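The Nirkside Table Arm: A Robot That Learns to Move Plates

Some robots build cars. Some drive around on Mars. The Nirkside table arm does something smaller. It picks up plates, cups and spoons and puts them where you want them. It is made as a kit for schools, libraries and science clubs, and this page tells you what is in the kit and how the arm does its work.

What comes in the kit

The arm arrives in two boxes. The big box has the arm, which is 46 centimeters tall when it is folded up. The small box has the gripper, the camera, the power cord and a bag of screws. There is a booklet too, written by Úna Mac Mathúna, who used to teach fourth grade. Her booklet has 30 activities in it. The first one is called "Say Hello to the Motors" and all you do is make each joint bend once.

A grown-up has to bolt the arm to a table before anyone turns it on. The table must be a heavy one. A folding card table will wobble, and a wobbly arm misses things.

You will need your own laptop. It does not have to be a new one.

Joints and motors

Hold out your own arm. You can bend it at the shoulder, the elbow and the wrist. The places where it bends are called joints. The robot has joints too, and each one has a motor inside that turns it.

Your muscles get orders from your brain. The motors get orders from a program on the laptop. The program might say, "Turn the elbow a little to the left, then stop." It sends small orders like that again and again, very fast, so the arm seems to move in one smooth sweep.

The camera on the wrist

Where are your eyes? On your head, a long way from your fingers. The table arm has its camera down by the gripper, so it gets a close view of whatever it is reaching for. When the arm moves, the view moves with it.

A camera does not know what a plate is. It only collects colors, in tiny dots called pixels. The program looks for places where the color changes. If a lot of green dots stop and a lot of blue dots start, there is probably an edge there. If the edge curves around into an oval, it may be a plate seen from the side.

Plates look round from straight above, and they look like ovals from a low angle. The program has to learn that both shapes can be the same plate. Shadows make this harder. A dark shadow has an edge too, and a beginner program may try to pick one up.

This is the arm's own view of a plate job. The two black shapes pointing up from the bottom are the fingers of the gripper, with their tips almost touching. They are at the front of a light blue plate, and a pale yellow plate is behind it. Look at the green cloth beside the blue plate and you can find the kind of dark shadow that a program has to ignore.
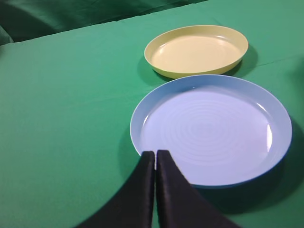
How the gripper holds on

The gripper has two fingers and no thumb. They open, go on either side of something, and close. This is called a pinch.

A plate is tricky to pinch. It is too wide for the gripper to go around, so the arm has to take hold of the rim. One finger goes inside the plate and one goes outside. If the fingers are too high, they close on air. If they are too low, they bump the table.

The motor in the gripper can feel when it is pushing against something. Once it has pushed hard enough, it stops. The arm can lift up to 600 grams, so keep to light plastic plates. Dinner plates made of china are a bad idea — they are heavy and they break.

Teaching the arm

There are two ways to teach it. The first is to write the steps yourself on the laptop, using blocks you drag into place. One block says "open," another says "go down," and so on.

The second way is to show it. You hold the arm by the handle and move it through the whole job while the program saves every move. Then you do it again with the plate in a new spot. One try is not enough, because the arm would only learn that one spot.

Who can use it

The maker says the kit is for ages 9 and up, with an adult in the room. Keep hair and sleeves away from the joints. Press the red button on the base if you want everything to stop.

Conall Lenihan runs the repair desk at Nirkside. Clubs can write to him if a motor gets noisy or a screw goes missing. Extra fingers for the gripper are sold in pairs.

Words to know

Joint: a place where an arm bends.

Gripper: the part of a robot that holds things.

Pixel: one tiny dot of color in a picture.

Rim: the raised edge around a plate.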